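# Fliltstead hand-held gripper pair: setup and care

3 min read
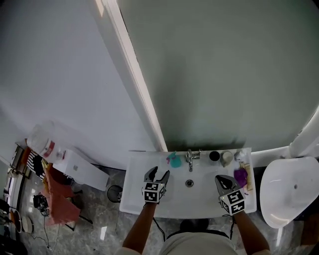
This README covers the Fliltstead pair, the two hand-held grippers we use for recording household chores in bathrooms and kitchens. It is about keeping the pair in working order. The recordings have their own data card in the Budow folder.

Maintained by Florante Lumbao. Last revised 2026-02-06.

## What is in the set

- Left and right gripper, each with two dark grey curved fingers
- A marker cube for each gripper, black patterns on white
- One cable per gripper
- Spare finger pads, in the Clesley tin

The left and right units are not interchangeable. Each has its own calibration file, and the serial number is on the inside of the handle.

## Before a session

1. Wipe both marker cubes with a dry cloth. Toothpaste and limescale spots are the usual cause of lost tracking in bathrooms.
2. Plug in the right gripper first, then the left. The logger names them in that order.
3. Wait for the status light to turn green on each unit.
4. Open and close the fingers fully, 9 times per side. The reading should go from under 20 when closed to 618 or more when open.
5. Let the cables hang down outside the forearms. Do not wrap them round the wrist.

If the open reading sits at 575 or lower, the finger linkage is dirty or the pad has slipped. Clean it and repeat step 4. Do not correct it in software.

## Working near water

The handles are not sealed. Keep them above the rim of the basin and lower only the fingers. If a handle gets wet, unplug it, take off the back cover and leave it open overnight.

Spray cleaner must not go on the cubes. It lifts the print at the corners, and we lost the first left cube that way in August.

## Routine care

Change the finger pads every 800 grasps or when the edge starts to curl. Tighten the two cube screws by hand only. After any cube change, run `fajardo_cal` again for that side and keep the old file with `_old` added to the name.

## Known faults

- Right cable drops out if bent sharply at the plug. Replacement on order.
- Left fingers close slightly off centre. Harmless for cloths and bottles, poor for anything thin.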